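From: Mirjam Wouters
To: Tremham Tableware list
Subject: Re: [tremham-tableware] Odd bowls and what to do with them

Adebayo Omoregie wrote:
> My aunt left me 2 boxes of mixed china and I've been through most of
> it now. The plates are easy enough, but the bowls have me beaten. How
> do you all tell a rice bowl from a sugar bowl when there's no mark
> underneath? And does a very pale pattern mean it has been washed out,
> or was it made that way?

Dear Adebayo, and everyone,

What a lovely thing to be left, even if it has taken over your dining table! I have been meaning to write since I saw your message at breakfast, and then the kettle went on again and somehow it was half past three.

I'm afraid I have never found a proper rule for rice versus sugar. I go by the rim. A sugar bowl that once had a lid will usually have a little ledge inside for it to sit on, and if you run a finger round you'll soon feel it. Without one I simply call it a bowl and use it for whatever I like - mine mostly get olives.

As for pale patterns, some were certainly made that way. I'm very fond of the quiet ones, with hardly any colour and what there is kept down low, where you only notice it once the bowl is on a dark cloth. White on white does them no favours at all.
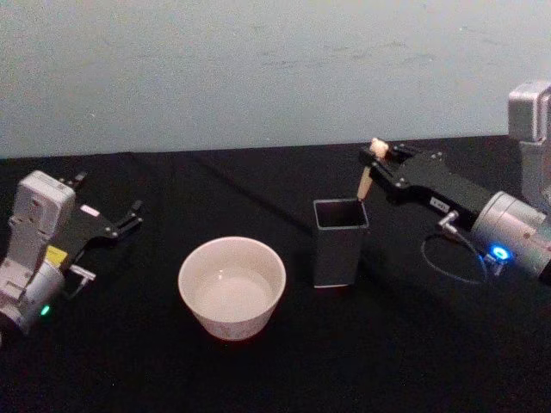

White bowl with the faint pink pattern near the base, on the black cloth.

To see whether yours has faded, tilt it by a window and look across the pattern. On a worn piece the glaze often looks dull and scratchy just where the colour has gone. If it's still smooth and shiny there, I'd guess it left the factory looking much as it does now. Please keep it out of the dishwasher either way.

Do send us the shapes when you have a moment, straight sides or curved, and whether the rims turn out. Ellik had a box of Zapata pieces last November and would be glad to compare - I still owe her a saucer, come to think of it.

Warmest wishes,
Mirjam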